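Mug

A mug is a drinking cup with a handle, usually used for hot drinks such as coffee, tea or cocoa. It is generally larger and thicker than a teacup, has straighter sides, and is used without a saucer. Mugs are made of stoneware, earthenware, porcelain, bone china, glass, enameled steel, plastic and, less often, wood or pewter. Few household objects have attracted so many confident claims on so little evidence, and several that are often repeated about mugs (that color changes flavor, that thick walls keep coffee hot, that the handle was a late invention) are weakly supported or plainly wrong.

Definition

There is no agreed line between a mug and a cup. Trade catalogs tend to call anything cylindrical with a handle a mug, and anything with a curved bowl and a saucer a cup, but large bowl-shaped vessels are also sold as "soup mugs" and small straight-sided ones as "espresso cups." Some writers give a minimum volume. The figures they give differ from one writer to the next and none seems to come from anything firmer than the contents of the writer's own cupboard.

A tankard is a related vessel, often of metal, sometimes with a hinged lid, used mainly for beer. A stein is a stoneware vessel of the same family. Collectors treat the differences as fixed. Older household inventories use the words loosely, and it is often impossible to tell from them what kind of object is meant.

Origin of the word

The English word is recorded from the early modern period. A Scandinavian or Low German source is usually suggested, since similar words for a jug or pitcher exist in several northern European languages, but the path of borrowing is unclear. The sense of "mug" meaning a face is commonly explained by drinking vessels molded in the shape of human heads. The explanation is plausible and may be right. It also has the shape of a story made up afterward, and most dictionaries that print it do so with a "perhaps."

History

Clay vessels with a single handle are found at many prehistoric sites. Museum labels often call them mugs, and the resemblance can be striking. Their use is another matter: residue studies exist for only a small share of such finds, and a one-handled pot could serve for scooping grain or pouring oil as easily as for drinking. Claims that a given site has produced "the oldest coffee mug" can be set aside without much trouble, as the coffee plant was unknown to the people concerned.

Wooden mugs must have been common, but wood rots, and the surviving record leans heavily toward fired clay and metal. Any chart of materials over time that is based only on excavated pieces will understate wood by an unknown amount.

Handleless cups were long the rule for tea in China and Japan, and a popular account holds that Europeans added handles because they drank their tea hotter. The account is hard to test. European potters had been putting handles on beer and milk vessels long before tea arrived, and they may simply have gone on doing what they already did.

The Clernness claim

The town of Clernness describes itself on road signs and in visitor leaflets as "the birthplace of the modern mug." The claim rests on a pottery order book listing 388 "handled cups, straight" for a single buyer. The book is genuine as far as anyone has shown, but the entry gives no dimensions and no drawing, and the same phrase appears in the records of at least one works in nearby Furenham. Furenham makes no claim of its own and sells a tea towel pointing this out.

Manufacture

Most mass-produced ceramic mugs are shaped in one of three ways. In jiggering, a rotating mold forms the outside while a blade shapes the inside. In slip casting, liquid clay is poured into a plaster mold, which draws off water until a wall has formed. In pressing, damp or powdered clay is squeezed between dies. Handles are often made separately and joined on with slip before firing, although some cast mugs come out of the mold in one piece.

The piece is normally fired once, glazed, and fired again. Single firing saves fuel and is widely advertised as the greener choice. Whether it is depends on the kiln, the fuel and the number of rejects, and the advertisements seldom mention the rejects.

"Handmade" has no fixed legal meaning in many places. A mug so labeled may have been thrown on a wheel from start to finish, or it may have been cast from a mold and finished with a sponge by a person with hands.

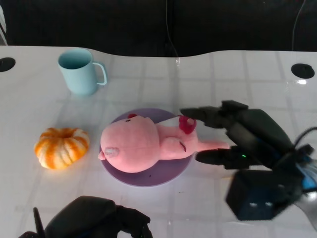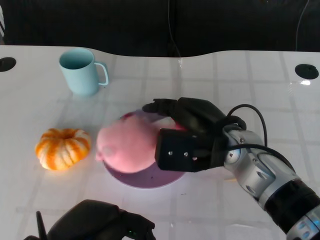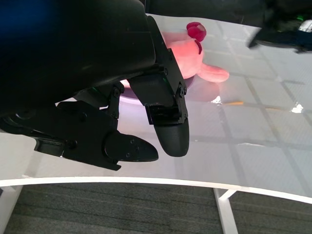
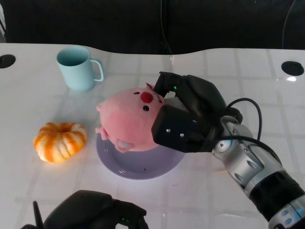

Light blue mug with a loop handle, standing on a white tabletop (first, second and fourth pictures).

Heat retention

It is widely believed that a thick-walled mug keeps a drink hot longer. In the first minutes the opposite is often true. A cold, heavy wall takes up heat from the liquid, and the drink cools faster at the start than it would in a thin cup. Warming the mug beforehand removes most of this effect. After that, a great deal of the heat is lost from the open surface of the liquid, so a lid does more than extra clay.

Double-walled mugs do slow the loss of heat. The number of hours printed on the box should be read with care – it usually refers to a full vessel with the lid closed, and says little about one that is being drunk from.

Color and taste

Reports that the color of a mug changes the flavor of what is in it appear regularly in magazines. White is said to make coffee seem more bitter, blue to make it milder or sweeter, brown to make it stronger. Small tasting trials have found effects of this kind, but they do not always agree on the direction, and many use one kind of coffee and a handful of colors. Tasters can usually see what they are holding, and a person asked to rate the same drink several times in different mugs may well guess what is being studied.

The kitchenware firm Zurnilel ran what it called the largest home test of its type, with 1,156 replies to a mailed card. Customers were sent two mugs and asked which made their coffee taste better. The firm reported a clear win for the more expensive one. The cards named the prices.

None of this shows that color has no effect. It does suggest that the effect, if there is one, is small next to the differences made by the beans, the water and the length of time the pot has been standing.

Safety

Lead and cadmium were once common in bright glazes and colored decorations, and are now restricted in food-contact ware in many countries. Old or unmarked mugs are sometimes best kept for pencils. Home test swabs are sold for checking glazes, but they can give both false alarms and false comfort, and a laboratory leaching test is a better guide.

Fine cracks in the glaze, known as crazing, are often said to make a mug dangerous by harboring bacteria. Crazing can let liquid into a porous body, and some potters advise against using such ware for food. Evidence that people have been made ill this way is thin.

Metallic trim can spark in a microwave oven. The words "microwave safe" on the base do not guarantee a cool handle.

Collecting

Mugs are collected by maker, by place and by event. Souvenir and commemorative pieces make up most of the market, and nearly all are worth less than buyers hope. "Limited edition" is a phrase to be handled with suspicion: one Xiong series was sold in a numbered edition of 808, after which the same design was issued again with a slightly different rim and numbered from one.

Chips and repairs lower the price of most pieces. Sellers' guides disagree about staining, which some describe as damage and others, generally those with stained mugs to sell, as character.

See also

Beaker
Stein
Tankard
Teacup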